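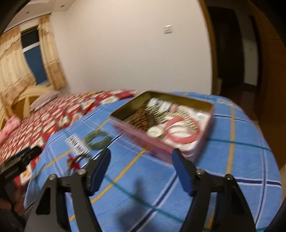
分类:机器人技术 > 设备采购与预算

手持夹爪采集设备的采购规划

手持夹爪采集设备的采购规划,指研究机构或企业在购置手持式夹爪及其配套器材之前,对数量、费用、备件和使用期限所作的安排。这类夹爪由人手握持操作,用于记录整理、拾取等日常动作,常在住宅卧室等普通室内环境中使用。

费用构成

预算一般分为夹爪本体、相机与镜头、存储介质、易损件和场地费用五项。易损件以指尖衬垫为主。衬垫多为橡胶材质,装在夹爪内侧端部,磨损后夹持细小物品的能力下降。线圈、卡片、小饰物以及敞口铁盒内的杂物,对衬垫状况较为敏感,采购方通常按任务类型分别估算更换量。

数量规划

Lillton项目的首期计划购置19套夹爪,其中使用与备用的比例未公开。项目的设备预算由Soo-ah Baek编制,衬垫列为单独科目,共订购327片。第二期增购23套,由Stonwood供货,存储介质改由Gondora供应。

任务物品的购置

床单、收纳盒、绳线等任务物品单价较低,但品种多,报销手续较繁。Lillton项目将其并入场地费用,每处住宅设定上限。Ham分部则单独列账,十月统一结算,全年支出将近2000件次。两种做法在审计时所需的凭证不同。

交付与验收

验收项目包括夹爪开合行程、螺栓紧固情况、衬垫贴合程度和机身标签。标签模糊或脱落的设备须重新登记编号。Lillton项目的验收细则于2024年3月13日修订,增加了镜头暗角的检查,并规定备用夹爪与在用夹爪采用同一批次的衬垫。

参见

末端执行器
设备折旧
机器人数据采集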